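Sorting bench notebook, Pristdale
October 5, 2023

Week one of the two-arm cell counting toward our hours, so somebody upstairs wants notes. Fine. Notes.

Clastum's quote in June said the arms would "free up the sorting team." So far I have been freed up to stand next to them. My old job was folding. My new job is watching folding, then logging it in Nillow under one of 31 reason codes, of which I use two: "regrasp" and "other."

Thin cloth is still the headache. On a hem it likes to take a pinch of the body as well and roll it into a little rope between the fingers. A person feels that and lets go. The cell has to be told, and the person who tells it is whoever has the tablet.

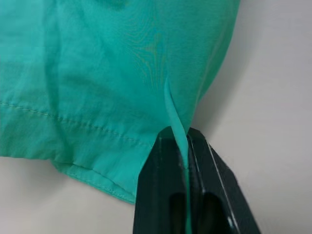
Grip force went from 96 to 70 on the setup screen before lunch. Units unknown, the manual just says "force." Leave it at 70 until second shift has had a go. Please do not "improve" it and then go on break.

Talked it over with the others at the bench. Opinions split by wrist. Those of us with bad ones are in favor. The rest miss having a rhythm, and I get that - you can't chat over a cell that wants a button pressed every time it has doubts. Pay grade is the same, by the way. The title is now "cell attendant," which sounds like I bring it towels.

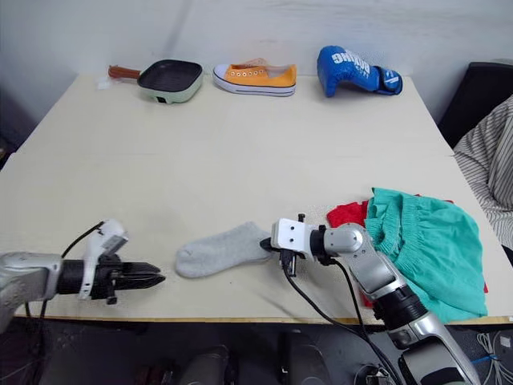 Socks next. The Pavlović line across the yard already does socks and has been unbearable about it. Their advice was to flatten first and go for the cuff, which my grandmother could have told them for less money.

To do:
- ask who covers the cell when the attendant is in the bathroom (serious question, asked twice)
- new reason code for "took two layers"
- move the tablet to where a short person can reach it
- get the break schedule in writing, it was drawn up for the old bench and still has us rotating off folding

Second shift has the tablet now. Charger is in my drawer.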